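Wimitz Landscape Architects: Call for Participants, Arville Hill Park User Group

Wimitz is preparing the design for a new public park on the east slope of Arville Hill. We are looking for residents to join a user group that will meet with the design team from the fall through next June. No background in design or planning is needed.

The site covers the old quarry terraces and the two fields below them, between Ondetti Road and the rail line. It has been closed to the public for many years. The city wants it to connect the upper neighborhoods with the stream path, and the slope makes that difficult. The climb from Ondetti Road to the top terrace is steep, and the first route we drew used too many stairs. We need people who will walk the ground with us and tell us where they would stop, turn back or want shade. 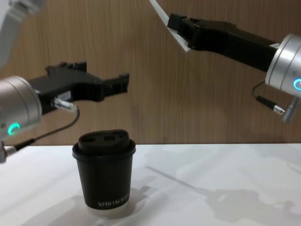
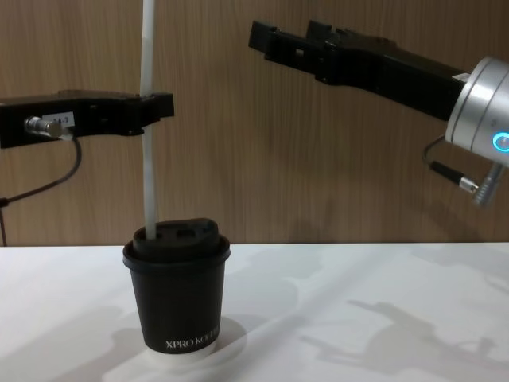

Members will attend one evening session a month and two daytime walks on the site. The evening sessions deal with one topic each: paths and ramps, planting, lighting, play areas, the lookout, and the small building at the lower entrance. That building will have restrooms and a counter for drinks, and we want opinions on how it should be run. A takeaway cup with a plastic lid, like the black one in the first picture, is the sort of thing that ends up in the planting beds, so bin locations and a possible deposit system are on the list for that evening. Notes from each session go to members within a week and are attached to the design report.

Who can apply

You must be 16 or older and live or work in Arville. We would especially like to hear from:
- people who use a wheelchair, walker or stroller
- parents of children under ten
- shift workers who would use the park early or late
- dog owners
- residents of the Carré blocks, who will have the closest entrance

Members receive $200 on joining and another $500 after the last session. Bus fare to the site walks is repaid. The walks last two hours, on uneven ground in places. If you can't manage the upper terraces, say so on the form and we will plan a second route along the fields.

How to apply

Pick up a form at the front desk of the Carré branch library or at our office, 1775 Ondetti Road. Tell us in a few lines how you get around the neighborhood now and what you would use the park for. Letters of reference are not required. Forms must reach the office by 5 p.m. on Tuesday, September 8, 2020. Late forms will be kept on a waiting list in case a member drops out.

Everyone who applies will get an answer by mail or email.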